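Chapter 3
Small Jobs, Two Arms: Starting Your Club Project

If you have come this far with us, you have already made a robot move, and you probably remember how good that felt. Moving is a fine start. Now we would like the arms to be useful, and the kindest place to begin is with the sort of chore you do every day without giving it a thought – picking up a pen, say, and putting it away where it belongs.

The project that runs through this chapter comes from the robotics club at Ullmont, who began it in October and showed it to the rest of the school on 18th December. They called it Zarnico (there was a vote, and we are told it was a lively one). Their budget for parts was 3,000 dollars and they spent 2,099 of it, which left a little for replacement fingers, and you will want replacement fingers too!

Before anything is picked up, it pays to spend a whole session simply getting close to things. Bring the closed fingers down toward a flat object, stop just short of it, and look at where the tips have ended up. A scrap of paper label makes a lovely target, being small and bright and easy to find from the wrist camera.

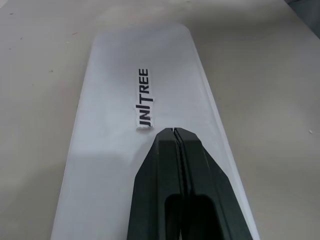 3.1 Choosing Your Objects

Students nearly always want to start with something grand, and we do understand. Try to hold out for plain things, though, with straight sides and a clear right way up. A case with a hinged lid is a good choice, particularly one with compartments marked in different colors, and so is a marker pen. The pen gives you a thin shape to grip and two ends to tell apart, and the case gives you somewhere to aim.

Lay everything out within reach of both arms and keep the layout the same from one try to the next, at least for the first week or two. 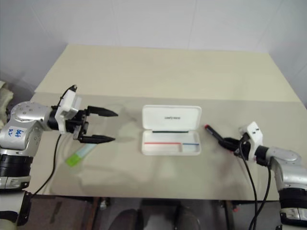

Once you are happy with the layout, make a sketch of it in your notebook and write down which arm will do what. The Ullmont students planned 40 practice runs and changed their minds about the order of the steps more than once along the way, so leave yourself plenty of room on the page. In Section 3.2 we will take that sketch and turn it into a list of positions, beginning with the resting position for each arm.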